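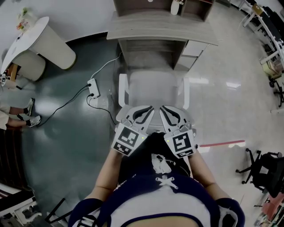
书桌这一角：白椅子、木纹桌面，左边是小圆桌和圆凳

终于轮到写书桌了！上个月写完厨房那篇以后，一直有人在留言里催，问我那个房间的另一半长什么样。其实不是我藏着不写，是它一直没定下来，桌子挪了又挪，椅子换过，线也重新走过一遍。现在总算住进了一个我自己看着顺眼的状态，赶紧记下来，免得过两个礼拜我又手痒。

先说桌子。桌面是浅色木纹的，右边带着一个小抽屉柜，两个浅灰色的抽屉。我以前特别迷信大抽屉，觉得越深越能装，结果上一张桌子的深抽屉成了黑洞，剪刀买了三把，全在里面。这次选的时候我就盯着小抽屉看，上面一格只放每天都要拿的东西：笔、便签、一把剪刀（真的只有一把！），下面一格放充电头和各种说明书。用到现在没有一次翻箱倒柜，开心。

浅灰色抽屉配浅木纹，下单之前我犹豫了很久，怕太淡，整个角落看上去像没上色的草稿。到货摆好的那天下午，太阳斜着照进来，木纹一下子就暖了，灰色反而把它压住，不会黄。我在门口站着看了好半天，水都烧开了没听见。

桌子上方是木头的开放格子架。这个架子我要多说几句，因为它才是整个角落的灵魂！开放格子最怕什么？怕你什么都想往上放。我最早把它塞得满满的，香薰、小摆件、没拆的信、两本翻开扣着的书，看着就累。后来给自己定了一条规矩：架子顶上只留白色的小东西，圆的、圆柱的都行，别的一律下架。就这么一条，整个墙面立刻安静了。格子里面倒是可以随意一点，毕竟有格子框着，乱也乱得有边界。

椅子是白色的，带两个白扶手，坐面和靠背都是浅色。我知道，我知道，白椅子！我妈看到的第一反应也是“你疯了”。可我真的很喜欢坐在一把亮亮的椅子里干活。打理起来也没有想象中麻烦，我每周拿微湿的布擦一遍扶手，再拿干布过一遍，5 分钟的事。穿新牛仔裤的头几天我会在上面搭条薄毯子，深色的新裤子掉色太厉害了，吃过亏的人都懂。

扶手这个事情也值得讲讲。买之前一定要量扶手的高度，要比桌面下沿低一点，不然椅子推不进去，永远横在路中间。我上一把椅子就是这样，每次经过都要侧着身，膝盖撞了无数回。这次拿着卷尺在店里蹲着量，店员过来问我是不是丢了东西，哈哈。

接下来是我最得意又最心虚的部分：电线。

白色的插线板现在就放在椅子左边的地上，底下是深蓝灰色的地垫。一根白线往上走到桌子那边，两根黑线往下拖，一根从垫子上横着扫过去，一根绕到椅子腿附近。对，黑的那两根还没收好，我承认！白线我是满意的，白线配白插线板，往上走的那一段很干净。黑线就比较抢眼了，哪怕地垫是深色的，还是能看见它在那儿弯来弯去。

我试过几种办法，顺便给大家汇报一下。

理线盒：买过一个 Olby 的，盒子本身很好看，但是我那几个充电头太胖，盖子合不上，最后拿去装针线了，意外地合适。

魔术贴绑带：好用，便宜，撕下来还能接着用。缺点是绑得太紧的话，想换个插头就得全拆。

贴在桌底的线槽：还没装，东西已经买回来了，在柜子里躺着。每个周末都说要装。

要给正在折腾插线板的朋友提个醒，千万别图好看就把它用布盖起来或者塞进密封的盒子，散热要紧。椅子腿也别压着线，我现在每次把椅子推回去之前都会低头看一眼，用脚把那根黑线往旁边拨一拨。等线槽装上就不用拨了，等我！

地垫当初是为了保护地板买的，颜色挑了半天。浅色的好看，可是这个房间已经够白了，椅子白，圆桌白，圆凳白，再来一块浅地垫就真的飘起来了。深蓝灰正好往下压一压，而且掉点头发灰尘什么的不会立刻跳到你眼前（当然会跳到第二天早上的眼前）。清洁就是先吸一遍，再用拖把拧到很干擦过去。椅子在上面拖来拖去，声音也比直接在地板上小得多，楼下应该也松了口气。

说到圆桌！左边这张白色的圆桌，圆桌面，下面一根白色的圆柱底座，旁边配一个白圆凳。我太爱这种独脚的桌子了，四条腿的小桌子看着轻巧，坐下去膝盖总要跟桌腿打架，凳子也塞不深。圆柱底座就没有这个问题，凳子从哪个方向靠过去都行，来朋友了再拖一把椅子也围得住。拖地的时候绕着柱子转一圈就完了，特别爽快。

它现在的身份比较模糊，我管它叫“缓冲区”。进门手里拿的东西先放上面，比如那袋花花绿绿的透明袋子，还有随手搁的小玩意儿。以前这些东西会一路流窜到书桌上，然后在书桌上住一个月。有了圆桌之后，书桌就真的是书桌了。规矩也很简单，晚上睡前把圆桌清空，该进抽屉的进抽屉，该扔的扔。我给自己定了 20 分钟的闹钟，最开始真的要用满，现在常常闹钟没响就弄完了，剩下的时间拿来坐在圆凳上发呆，非常划算。

透明袋子是我今年最推荐的收纳小物，没有之一。我家零零碎碎的东西特别多，颜色又杂，放不透明的盒子里等于消失。装进透明袋，一眼就能看见里面是什么，花花绿绿的反倒成了这个白角落里唯一热闹的一块。我一次买了 6 个，大小都有，夹链的那种最耐用，抽绳的容易散。

白色家具多了之后，有一个我之前没料到的烦恼，就是白和白之间不一样。椅子是一种白，圆桌是一种白，插线板又是另一种。单独看都好，摆到一起，有的偏暖有的偏冷。我一度很抓狂，还想过要不要把圆桌重新刷一遍漆。后来把灯泡换成了暖一点的，差别就没那么刺眼了。所以如果你家也有这个问题，先换灯泡，别急着换家具！灯泡便宜多了。

好多人问花费，我翻了一下记录，除了桌子和椅子这两个大件，剩下零零碎碎的小东西加起来是 235 块，包括地垫下面的防滑贴、绑带、透明袋子，还有那条躺在柜子里的线槽。（线槽：你们什么时候想起我？）

摆放的顺序我也总结了一下，给要动手的朋友参考。先定桌子，桌子跟着墙和架子走，这个没什么商量。再把椅子拉出来，人坐进去，往后靠，往后推，看看后面要留多少地方才能舒舒服服站起来。我第一次就是没做这一步，把收纳推车放得太近，一起身就“咣”一下。然后才轮到圆桌和凳子，放好之后在中间来回走几趟，手里端杯水走，水不洒就说明通道够宽。最后再铺地垫、走线。我偏偏是反着来的，先铺了地垫，后面挪一次桌子就要掀一次垫子，腰都快断了。

还有一个小发现。书桌和圆桌之间我本来想放一盆大的绿植，花盆都看好了，Ochoa 那家小店的陶盆，粗粗的手感特别好。可是东西一放下去，从门口到椅子这条路就窄了一截，晚上黑灯瞎火过来拿手机肯定要踢到。想来想去还是算了，空着就空着吧。空出来的这块地板，早上伸懒腰刚刚好！花盆我还惦记着，也许挪到卧室窗边去。

接下来的计划：线槽，线槽，还是线槽。抽屉里想加两块分隔板，下面那一格的充电头最近又开始滚来滚去了。圆凳想做一个软垫，坐久了有点硬，布料我在浅灰和深蓝灰之间摇摆，跟抽屉走还是跟地垫走？你们帮我选一个吧，留言告诉我。

下一篇写玄关的鞋柜，那边现在惨不忍睹，给我一点时间。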